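From the Irkgate Residents' Newsletter

Water in the shared kitchen: what changed and what did not
10/14/24

Dear neighbours,

Many of you asked me at the last meeting why the hot water in the shared kitchen is sometimes brown in the morning. I promised to write an answer, so I sat down with Adeel Marwat from Vevico, who looks after our pipes, and I tried to understand everything he told me. My plumbing vocabulary is better now than it was.

The brown colour comes from the old section of pipe between the cellar and the ground floor. When the water stands still overnight, a little rust goes into it. Adeel took a sample in October and the laboratory found nothing harmful, but it does not look nice in a cup of tea, and it leaves marks on light dishes. Please let the tap run until the water is clear before you fill the kettle. You can collect this first water in the green watering can and give it to the plants in the stairwell, they do not mind the colour.

The old section will be replaced. We have an offer from Vevico and a second one from Pident, and the difference between them is $400. Pident is cheaper, but their price does not include closing the wall again and painting it. I put both offers on the notice board so you can read them yourself. We have a little over $1000 in the repair fund for this year, and the rest would come from the reserve.

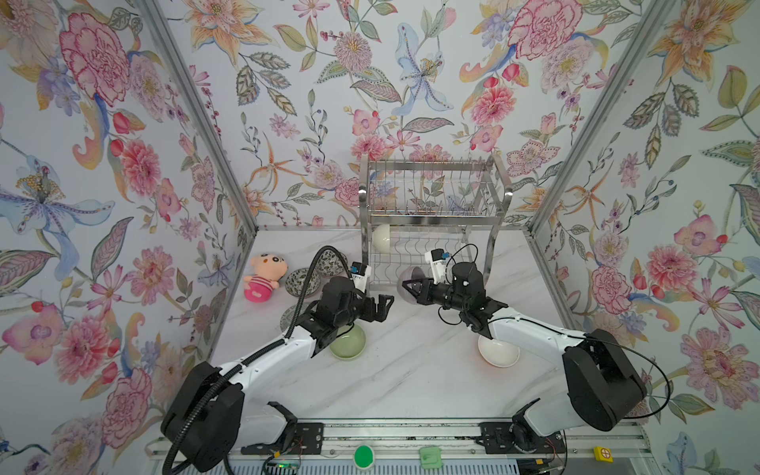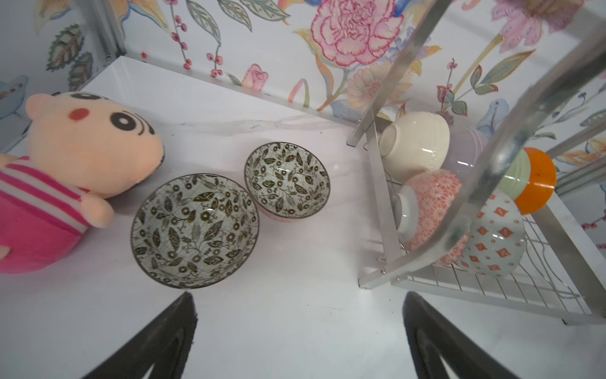
Dish rack, bowls and flowered walls.
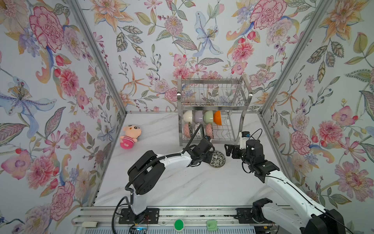
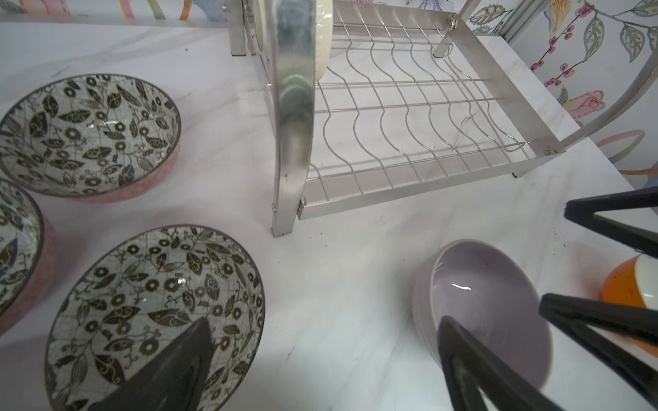 During the work there will be no water in the kitchen for 2 days. The bathrooms are on another line and will work as usual. I asked if it can be done in one day, and the answer was that the new joints have to be tested under pressure overnight. If you cook for small children or for somebody who is sick, please tell me before the end of October and we will find you a place in another kitchen. Mrs. Ebihara on the third floor has already offered hers in the evenings.

A few people also asked about limestone. Our water is quite hard, and the white layer in the kettle is normal for this neighbourhood. A spoon of citric acid in a full kettle, boiled once and left for half an hour, takes it away. Please rinse well after, and leave a note on the kettle while it is soaking. I once drank a coffee made with it and I do not recommend the flavour.

The filter under the sink was changed last month. I wrote the next date on a piece of tape on the cupboard door, so please do not remove the tape when you clean. If the flow becomes weak before this date, write to me and do not open the filter yourself. The valve behind it is old and turns in the wrong direction.

Questions about the offers can go in the grey mailbox by the entrance, or come and knock, flat 1724, after supper.

With kind greetings,
Alžběta Slanina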